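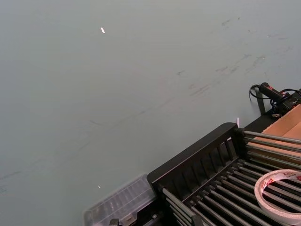
Page last changed: 2018-06-24

Section 4. Bench rules for two-arm cells

These rules apply to every Plivthorpe bench running the Kurkance controller. They are short. Please read them anyway, including the parts you already break.

4.1 Before power-up

1. Smooth the table cloth by hand. Small wrinkles are fine. A fold tall enough to hide a zip tie is a fold tall enough to lose an argument with.
2. Set out only what is on the task sheet. Your coffee has never been on the task sheet.
3. Unplug the glue gun at the wall socket. Coil its cord and keep the loops away from both arms.
4. Check that each gripper cable has slack through the full reach of the arm.

Note: Scuffs on the wall are not a fault. Report dents.

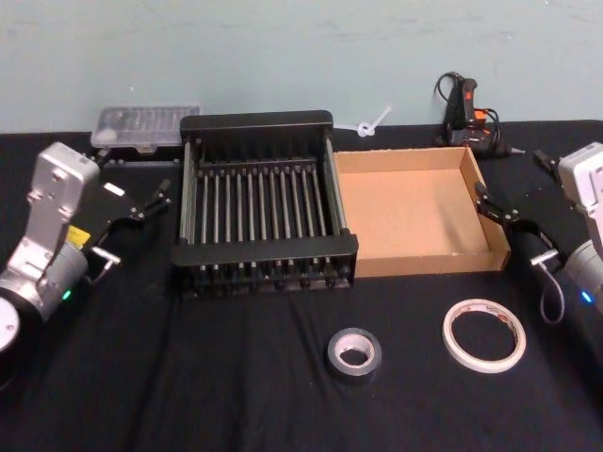

4.2 First moves

5. Clear the bench of hands, sleeves and lanyards, then press Enable.
6. Jog one arm at a time at 10 percent speed. Both arms will reach the middle of the table quite happily, and neither will say "after you."
7. Find the stop button without looking. If you had to look, repeat this step.

CAUTION: An arm that is standing still is not switched off. Treat it as thinking.

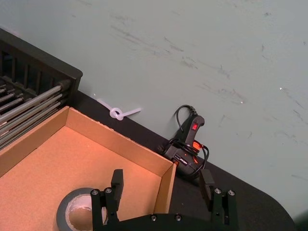
4.3 Gripping and placing

8. Close the fingers slowly on anything thin-walled, cardboard above all. The Duggan fingers do not know their own strength, and the tray has none.
9. Lift straight up before moving sideways. Shortcuts across the rack bend rods.
10. If an item drops, press Stop and wait 2 seconds before reaching in. Catching it in mid-air is a reflex – please have a different one.

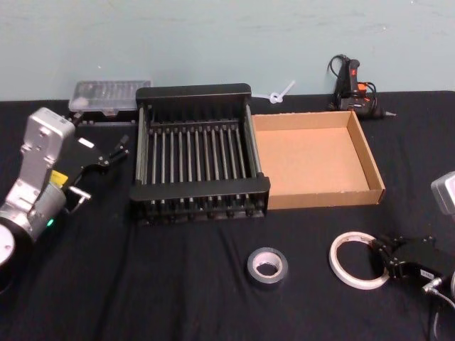
4.4 Shutting down

11. Open both grippers and park the arms clear of the rack and tray.
12. Switch off at the Kurkance panel, then at the wall. The other order works too, and fills the log with up to 1000 error lines.
13. Wipe the finger pads with a dry cloth.

Note: Replace finger pads every 4000 grips, or sooner if they look chewed. Write the change in the bench log, in ink, in handwriting other people can read.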